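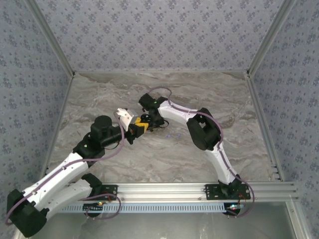
Two white-shelled robot arms mounted on a shared aluminum rail.

FOR IMMEDIATE RELEASE

Prerex Comics to launch KORNCOMBE as ongoing series in February

126-page opening volume, black and white, in shops and direct from the publisher

Prerex Comics will publish the first volume of Korncombe in February. 126 pages, one story, no ads. It collects the three sold-out minicomics plus 40 pages nobody outside the office has read yet. Softcover, French flaps, matte stock.

For those new to it: Korncombe is a hill town where the church bell rings a day early. Whatever it rings for, happens. A funeral bell on one morning, a funeral the next. The story follows the bell ringer's daughter, age eleven, who figures out she can ring it herself. Part ghost story, part small-town soap, quite a lot of weather.

The minicomics started at the Prerex table as a stapled side project, print run of 2,000 across all three. Gone in one convention season. Readers kept writing in. The publisher kept saying soon. Soon is now February.

What's new in the volume:

Redrawn first chapter. Same script, new pages. The original had lettering problems, mostly balloons sitting on top of faces.
New closing chapter, "The Long Peal," 32 pages.
Eight-page map and backmatter section, including the early designs for the bell tower.
New cover. Two colors, dark green and cream. Retailers who saw the orange version, please discard that file.

Also on the Prerex schedule

Khunthong, the river-pirate serial, returns the same month with its second arc. Monthly, 24 pages, full color. New readers can start here, the first page has a recap. The first arc stays in print.

Platar is on break untill summer. The space-freighter strip has run 1,096 installments on the Prerex site without a missed update and the creative team has asked for time off. They get it. The full archive stays free to read. A print collection is being discussed, no date, please don't solicit for it yet.

Limited edition

A signed hardcover of Korncombe will be offered direct from Prerex only. 1,362 copies, numbered, with a bookplate and a fold-out of the town map. That number is the bell's weight in pounds, which readers of the second minicomic will remember. One per customer. No second printing of the hardcover. The softcover will be kept in stock as long as people want it.

Retailer notes

Softcover is returnable, hardcover is not available to the trade. Counter display holds six copies and ships flat. Poster with orders of ten or more, while they last. Shops wanting the preview booklet should ask now, the next box goes out when the current one is empty.

Review copies

PDF available on request to press, podcasts and libraries. Print review copies limited. Please include your outlet and a mailing adress with the request. Interior art can be run with coverage, up to five pages, nothing past page 60 please (spoilers).

About Prerex Comics

Prerex Comics is an independant publisher of serial comics in print and online. Titles include Korncombe, Khunthong and Platar.

Press contact: Prerex Comics publicity desk, through the contact form on the Prerex site. Mark it KORNCOMBE PRESS.

END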